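Home | Reviews | Field Tools | Street Design | About

Denavetti Curb Gauge: A Review for Street Crews

Last updated December 21, 2018

The Denavetti is a folding gauge for measuring curb height, gutter slope and ramp grade. It is sold to city public works departments and to firms that survey sidewalks under contract. I used one from May onward on the Montoya corridor inventory, where we logged 3,323 curb points on both sides of the street.

Setup is short. The base plate sits in the gutter, the arm swings over the top of curb, and the display shows height in inches or millimeters. Slope is read from a second sensor in the base. Both values are stored with one press of the side button. The unit holds 2,000 readings before it has to be emptied, and it does not warn you as it nears that limit. We lost part of a block learning this.

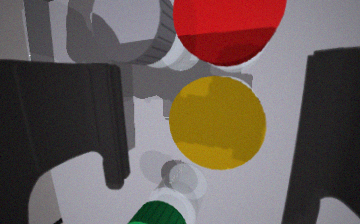
Dark gray gripper fingers facing each other over a pale work surface.

Height readings were steady on straight granite and cast concrete curb. Repeat readings at the same mark stayed within 2 millimeters, which is good enough for deciding where a bus platform can meet the existing sidewalk. On rolled curb the arm has no clear edge to rest against, and the result depends on who is holding it. We went back to a level and a tape for those blocks.

Slope is the stronger half of the tool. Cross slope at driveways is where most of our corridor fails, and the short base picks up dips that a four-foot level bridges over. The drawback is that a short base also picks up every pebble. Sweep the spot first, take two readings, and turn the base end for end between them.
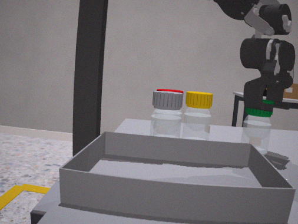

The export file is plain text with one line per reading. It carries no location. You must pair it with a GPS log by time stamp, and the clock in our unit drifted enough over a week to put ramps on the wrong corner. Set it every morning. The Willach gauge, which costs more, writes position and slope to the same line and would have saved us two days of desk work. Its base is longer, though, and does not fit inside a standard ramp flare.

Battery life was 10 hours in mild weather. The hinge loosened once and was tightened with a hex key, not supplied.

Buy it for slope work on ramps and driveways. For full corridor surveys with mapping, rent the Willach.

Comments

curbcut_44: Does the arm clear a six-inch curb with a steel face? Ours are all steel downtown.

plainstreets: Same clock drift here. We photograph the display next to a phone at the start of each block and fix the times later.

rightofway: We import the text file into Javance and it drops the first line every time. Put a blank line at the top.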